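Jallora Neighbourhood Sewing and Repair Project
Progress report to the Jang Fund, second reporting period
Jun 2, 2025 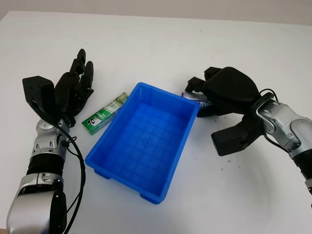
The period covered by this report began with the move from the church annexe in Jutby to the ground floor on Taltular Street. The move took longer than planned because the electrical certificate had to be redone after the meter was replaced. We lost 3 weeks of evening classes as a result and have added them to the end of the summer programme.

Classes
The beginners' course ran twice. In total 41 people enrolled, and most stayed to the end. Liette Penner taught both groups. She reports that the second group moved faster once she dropped the cushion cover and started with hemming trousers, which people had at home and wanted done. The zip session remains the hardest to teach in two hours and we will split it from July.

The course for learners with little English began late. Amrit Lemieux has rewritten the handouts with shorter sentences and larger drawings, and these are now used in every class.

Repair evenings
Almost 400 garments were brought in. Coats and school uniform made up the bulk of the work, followed by bedding. We turned away leather and anything needing an industrial machine. Hemi McKinnon has drawn up a short list of local menders who will take leather, and we hand this out at the door.

Waiting times were a problem in the first month. Visitors now leave their item with a ticket and collect it the following week, unless the job is a button or a loose seam. Complaints have dropped since the change.

Equipment
We bought 2 overlockers from the capital line, both second-hand and serviced. One has had a recurring fault with the lower looper and went back under guarantee. The domestic machines given to us at the start of the project are wearing out, and spare bobbin cases are getting hard to find for the older models.

Money
Spending is within budget apart from heating, where the new rooms cost more than we allowed. Nabil Dabbas has moved the unspent travel money across to cover this, as agreed by email. Thread and interfacing came in under the estimate.

Next period
The intermediate course opens in July. Rimantas Kütt will run the pattern-cutting part if his hours can be confirmed. We still need an answer from the landlord on the step at the side entrance, as the quoted ramp would cross the shared path. We would like to discuss keeping part of the capital line for replacement machines and will send figures with the next claim.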